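Print this page | E-mail this thread
Search this forum: Enter keywords Go Advanced

Hand-held grippers: cabled or battery?

joltitz_fan
We have 4 pairs of the Wolteck hand-helds on loan and need to choose between those and the Erkport ones by the end of the month. Both are white, both use the printed cubes for tracking. The Wolteck is lighter but you are tied to a cable on each hand. Has anyone used both for longer than a morning?

hmansilla
Yes, both, since May. I do table work mostly, picking up small items and moving plant pots.
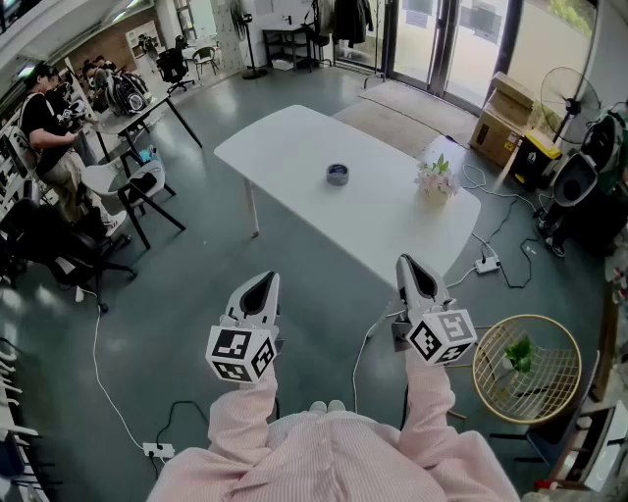
My wrists gave up before the tracking did. After 15 minutes the Erkport feels heavy at the front. With the Wolteck I could do an hour, but I stepped on the cable twice.
Hortensia Mansilla

Insaurralde
I disagree about the weight. It's how you hold it. Keep your elbows in and the Erkport is fine. The cable is the worse problem, it pulls on the grip when you turn and you get a small jump in the pose.

hmansilla
I had my elbows in. I'm not very tall and the table was low, that may be part of it.

joltitz_fan
What about the camera on the gripper? The very wide lens worries me. We get a lot of ceiling and not much of the thing being picked up.

Insaurralde
You will always get ceiling if you hold it level. Lamps and windows too.
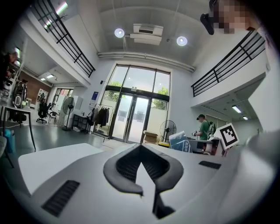

Tip it down a bit before you start and lock the exposure. I lost 9 clips out of 487 to bad exposure before I did that, none after. A narrower lens would lose the sides, and I wouldn't swap.

hmansilla
I would swap. For close work I don't need the sides of the room. But I agree on locking the exposure.

joltitz_fan
Thanks both. Will try the Wolteck with the cables clipped to the sleeve and post the pose plots.

Last updated: Saturday, November 22, 2025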